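The Koso

The summer I bought the old Koso wagon, it had been sitting behind the feed store in Skuveck since the August before, and it cost me 700 dollars, which was every bit of what I had (my mother would have said more than I had, bless her). The seats smelled like a wet dog who had been eating peppermints. I drove it home with all four windows down, in the rain, singing.

I scrubbed it for 2 days. Under the back seat I found a church fan, a child's mitten and a road map with a line drawn in blue pen from Brurero clear out to the coast.
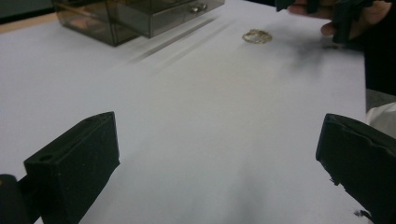

Well, you can guess what I did with that map. I packed sandwiches and a blanket, and I followed the blue line the whole way, 940 miles of it, stopping wherever the pen had rested long enough to leave a dot. Most of the dots were diners. One was a pond, and I sat beside it until dark with my shoes off, feeling that somebody had saved me a place.

Recent stories
The Tavares Bridge
Peaches for the Mailman
80 Acres and a Goat

Contact | © 2020 Porch Light Stories | Back to top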